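Teaching by Doing, One Bottle at a Time

The best part of a visit to Skerketti is how ordinary the lessons are. A spray bottle goes into a basket. Then somebody sets everything up and they do it again, a little differently!

Rukhsana Ansari runs the recording sessions for a project called Curkar, and she talks about them the way a good coach talks about practice. Each run through the task gets saved as an example: what the robot's cameras saw, where its joints were, how the hand closed. The learning system studies the whole pile and works out its own way of moving.

"I used to throw out the clumsy ones," she told me. "Now I keep a lot of them. A reach that drifts and gets corrected teaches plenty."

On the May morning I spent there, the team had planned 49 runs with the gray basket on the left and the teal bottle on the right, its starting spot marked in black. Hadi Kassab, who was steering, likes to change his approach every two or three runs – a higher reach, a slower one, the thumb coming in first. I could have watched him all day.
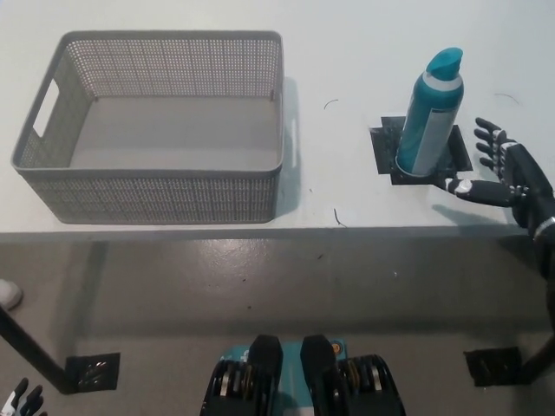 From Skerketti to Darninov

The finished examples go next to Darninov, where the training happens overnight.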